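Veltdale folding platform trolley, four months in

Bought in February for the unit, to replace the old one that finally lost a wheel. Paid more than I wanted to. Short version: good trolley, awful handle catch.

Came flat in a box, 17 bolts, one sheet of instructions with no words on it. Took me most of a Wednesday evening, mainly because I put the back axle on upside down. My fault. Spanner supplied is rubbish, use your own.

Rated to 500 kg. Never had that much on it and wouldnt want to push it if I did. Boxes of castings, drums, a chest freezer once. Rolls straight, even over the lip by the roller door where the old one always stopped dead and threw everything off the front.

The catch though. Stiff from new, and it pinches. Oil helped for a week. I emailed Ukbridge, who sell it, and got a polite reply and a new spring which made no difference at all. Ended up filing the edge down myself. 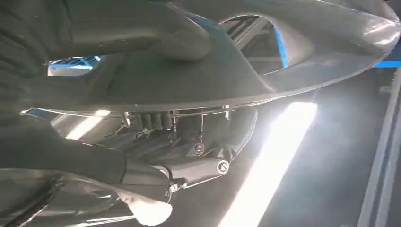 Photo: author's own

Deck mat is decent, grey moulded parts don't slide about on it like they did on bare steel. Starting to lift at one corner, bit of glue will sort that.

Noise: quieter than the Pacheco one next door has, louder than I'd hoped. Brakes fine on the flat, dont trust them on the ramp.

Four stars. Would be five with a differnt catch.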